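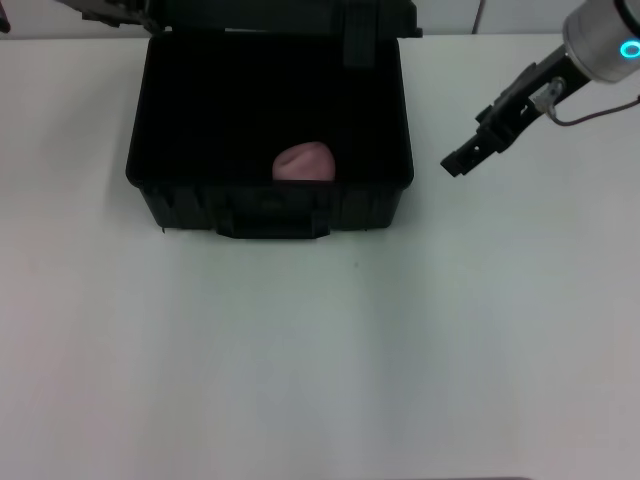 The question on the table is whether a container and its contents get one property number or two when a patrol officer books recovered goods at the end of a shift. Potness has always used one. Iglesias has always used two. Under the shared Lornovon system both practices end up in the same table, and the burglary matching run then treats them as if they meant the same thing. Take a black plastic carrying case with a hinged lid, like the one standing open at the top of this message. Booked the Potness way it is a line in the description field of whatever was inside it. Booked the Iglesias way it is a parent record with the tool or instrument hanging off it as a child. A victim who reports the case and the tool stolen together will match the second and miss the first.

On Sep 2, 2018 Borghild Blomqvist wrote:

> I ran the April export again with the container flag on.
> 2839 property records came through, and 2225 of them have
> a container value of some kind. The rest are blank. I can't
> tell from the export whether blank means "no container" or
> "officer skipped the field."
>
> Also, what do we do with a case that is booked empty? The
> form won't let me save a parent with no child. I have 18 of
> these sitting in drafts and the 20-day hold notice can't
> print until they are saved.
>
> Is there any objection to making container a required field?

Taking these in order.

Blank values. The field was added after the first load, and the load script left older records as null. New records where the officer skipped the field are stored as an empty string. The export flattens both to blank. If you query the table directly you can separate them:

container IS NULL – record came in with the first load
container = '' – field was on the form and left empty

Neither tells you that there was no container. Please don't report the difference between your two totals as "items without containers" in anything that goes to the detectives or the county attorney. It is a count of records with no answer.

Cases booked empty. Save these as ordinary items with type CASE and no parent or child. The parent check only fires when the "holds other property" box is ticked. Untick it, save, and the hold notice will print. The hold clock runs from the booking time and does not depend on the save time, so check the dates on your drafts before the notices go out. Any draft already past the 20-day mark should go to the shift supervisor and not straight to the printer.

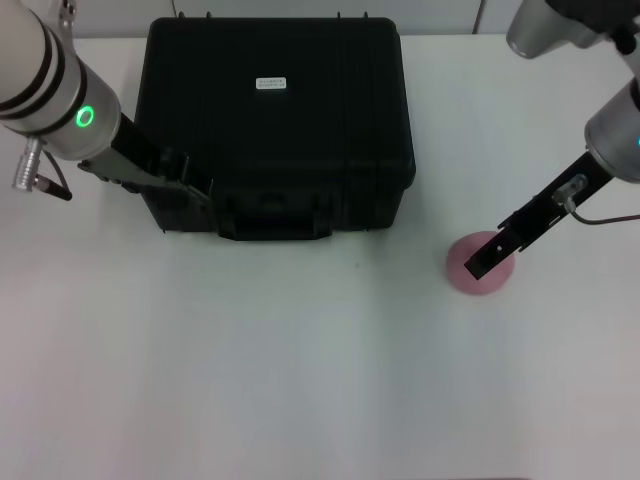 Hard-shell case, closed, front side with carrying handle.

Required field. I object, mildly. Urkska tried it in their test copy and officers picked the first entry in the list, which was BAG, PAPER. The field was full and worthless. I would sooner have a blank that I know is a blank. What I would support is a required yes/no in front of it: "Was this item in a container when recovered?" The container type would then open only on yes. A "no" becomes a real answer and the nulls stop growing.

On the wider question of one number or two, my proposal is as follows.

1. A container that was itself reported stolen, or that carries a label, serial number or owner marking, gets its own number as a parent record.

2. A container supplied by the department at the time of booking never gets a number. It is packaging and belongs in the packaging field.

3. Anything else goes in the description line of the item, using the word order type, material, color: "case, hard, plastic, black." The matching run reads this line from the left and stops at the first comma it can't parse, so the order matters more than the detail.

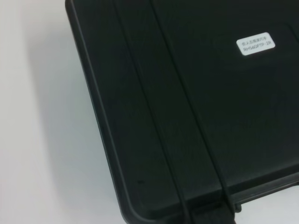 Same type, lid grooves and outer rim.

Rule 1 will bring more records into the parent table than Potness is used to. I don't see a way around that. Burglary victims often remember the case better than what was in it, and the case is frequently what gets written on the first report. If the victim says "black case with a handle" and we have filed it as the tail end of a description for a drill, the run will not find it, and somebody has to go looking by hand.

Two things still open. I don't know how the release form behaves when a parent goes back to the owner and a child is kept for court. In the test copy the child kept the shelf location of the parent, which is wrong once the parent has left the building. Second, the audit report sorts children by their own number and not under their parent, so the shelf check involves a lot of walking back and forth. I have filed both with Lornovon support and will post the replies to the list.

Borghild, if you can send me the draft numbers I will check the booking times against the dispatch log before you save them. Plain text is fine. The spreadsheet attachments are getting stripped by the list server again.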